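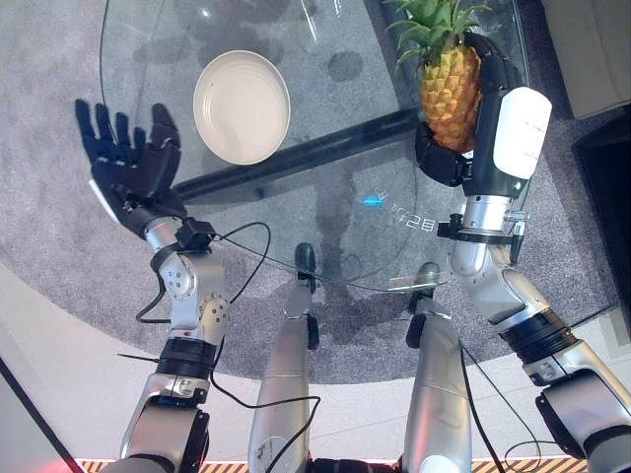 Zuvura Recaps

A collection of written recaps of television drama episodes, with episode data and spoiler labels

Version 2, released January 2, 2025

Summary

Zuvura Recaps contains 3227 recaps in English, which cover 756 episodes of serial drama. Each recap was written by a viewer and published on the Zuvura fan site, and each one is connected to the episode it talks about. Many episodes have several recaps by different writers, and this is the main reason the collection exists. If you want to study how people retell the same story in different ways, you need more than one retelling.

The texts are recaps only. There are no scripts, subtitles, video files or stills from the shows in the download.

What is in the download

recaps.csv – one row for each recap
episodes.csv – one row for each episode
spoilers.csv – spoiler labels at the level of the sentence
names.csv – character names and their other spellings
LICENSE.txt
CHANGES.txt

All files are UTF-8. Fields are separated by commas, and text fields are always in double quotes. Line breaks inside a recap are kept, so please use a real CSV reader. Splitting the file by line will give you broken rows.

Columns in recaps.csv

The file has 8 columns.

recap_id: a short code which does not change between versions
episode_id: the key for episodes.csv
writer_id: a random code, the same for all recaps by one writer
posted: year and month of publication
title: the title the writer gave, sometimes empty
body: the full text
kind: "full", "short" or "preview"
edited: "yes" if the writer changed the text after publishing it

The kind "preview" needs a few words. A preview is written before the episode is shown, usually from the trailer or from the end of the episode before. It contains guesses, and many of them are wrong. We left the previews in because some users asked for them, but you should filter them out if you need texts about what happened in the episode.

Columns in episodes.csv

episode_id, show, season, number, special, length_minutes. The column length_minutes is empty when we could not confirm the length. We did not fill it with an average.

The shows

The largest part of the collection is about Zimska, the family saga in the mountain hotel. Its viewers write long recaps, often scene by scene, and they argue with each other inside the text. Haslinger is a crime series with a closed case in each episode and one slow story behind all of them. Recaps of Haslinger are shorter and tend to skip the case in favor of the slow story. Jasard is a romantic comedy which became much more serious in its second season, and you can see this change in the vocabulary of the recaps.

The numbering of Jasard is a known problem. The series was first shown in double episodes and later cut into single ones, and writers used both systems. In version 1 we followed whatever the writer said. Now everything is mapped to the single episodes, and a recap of a double episode gets the id of its first half with the letter d at the end. If you join the tables by episode_id, remove this letter first, or you will lose these rows without any warning.

How the recaps were collected

The site asked its writers in June if their texts could be included. Only the texts of writers who agreed are here. Reader comments were never part of the request and are not included, although some recaps answer them ("as somebody said below my last post"). We did not try to repair such places.

We removed e-mail addresses, links and signatures. We also removed exact copies, which came mostly from writers who posted the same text twice when the site was slow. Spelling mistakes were left as they are. A large number of the writers do not have English as their first language, and their sentences should not be "improved" by us.

Spoiler labels

Every sentence of every recap marked "full" has one of these labels in spoilers.csv:

none – opinion, greeting, general remark
light – tells something from the first scenes or from the trailer
heavy – tells the ending, a death, a secret identity or who is guilty

Each recap was labeled by two readers working apart. Where they did not agree, the stronger label was taken. This makes the label "heavy" a little too frequent, and we think this is the better mistake, at least for anybody who builds a spoiler filter. The two original labels are also in the file, in the columns reader_a and reader_b, so you can apply your own rule.

The readers disagreed most about Haslinger. A sentence such as "I never trusted the brother" is an opinion, but for someone who has not seen the episode it tells quite a lot.

Possible uses

Spoiler detection, comparing summaries of the same source, following character names through a long text, research on fan writing.

Uses we do not recommend

Please do not use the collection to find out who the writers are. Please also do not use it as a source of facts about the shows. Writers remember things wrongly, mix up cousins and sometimes fall asleep before the last scene and say so.

Ratings of quality are not possible with this data either. People who disliked a show stopped writing about it, so the later seasons look more loved than they were.

Known problems

The names file is not complete for minor characters. In Zimska there are two characters with the same first name, and they are separated only where the recap makes it clear.

Some short recaps are really lists of jokes and have almost no story in them.

Holiday specials have no number. They have "yes" in the column special and must be sorted by hand.

Changes since version 1

New numbering for Jasard, as described above
Added spoilers.csv
Column "stars" removed, as the site changed its rating scale and the old values could not be compared with the new ones
Several recaps removed at the wish of their writers

License

The texts stay the property of their writers and may be used for research and teaching, with the name of the collection given. Commercial use needs a written agreement. The labels and the episode table are free for any use.

Corrections

Send corrections through the contact form of the Zuvura site and put the recap_id in the first line. Removal requests from writers are handled before everything else, and the recap is then taken out of the next version.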